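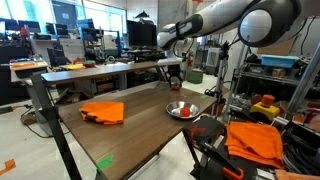

**What size of work table does the Arstead range come in?**

The Arstead is made in one width and 2 lengths, and both lengths share the same leg set, so tables of either size can be placed end to end at a matching height.

## Arstead Work Table

The Arstead is a fixed-height table for teaching rooms, craft studios and shared workshops. It is supplied by Triment to schools, colleges and public bodies, and is delivered flat with all fixings. Assembly requires two people and a hex key, which is included in the carton.

### Specification

| Item | Detail |
|---|---|
| Top | Solid oak, oiled |
| Legs | Steel, powder coated |
| Adjustable feet | Fitted as standard |
| Order code, short | AR-14 |
| Order code, long | AR-43 |
| Modesty panel | Optional, long table only |

Customers who ordered under the former Beaulieu name should use the codes above. Beaulieu leg sets do not fit the current top, as the bolt pattern was changed when production moved to the Grerka works. Replacement feet are the same for both.

### Care of the top

Wipe the surface with a damp cloth and dry it along the grain. Do not use bleach, scouring powder or silicone polish. Standing water should be removed promptly - particularly near the end grain, where marks are slow to fade.

Oil the top before first use and again at the start of each school year. Apply a thin coat, leave it for the time stated on the tin, and remove the excess with a lint-free cloth. Cloths used with oil must be laid flat outdoors to dry before disposal. They can ignite if left in a heap.

Light scratches may be sanded by hand with fine paper. Deeper damage should be reported to the service desk before any work is attempted, as machine sanding by the customer ends the warranty on the top.

### Price and ordering

The short table is priced at $1,072, excluding sales tax and delivery. Prices for the long table and for the modesty panel are given on written request. Orders are accepted by purchase order only, and a delivery contact must be named on the form.

Lead time is 14 working days from acceptance. Deliveries are made to the ground floor. Upper-floor delivery can be arranged if the building has a freight elevator and the request is made at the time of ordering.

### Contacts

- Institutional sales: Orsolya Vass
- Service desk and spare parts: Gyula Kelemen
- Returns and warranty: Edit Fülöp

Returns are accepted on unassembled tables in the original carton. A returns number must be obtained first and written on the outside of the carton.

Page revised 25/09/2025. Earlier price lists are withdrawn.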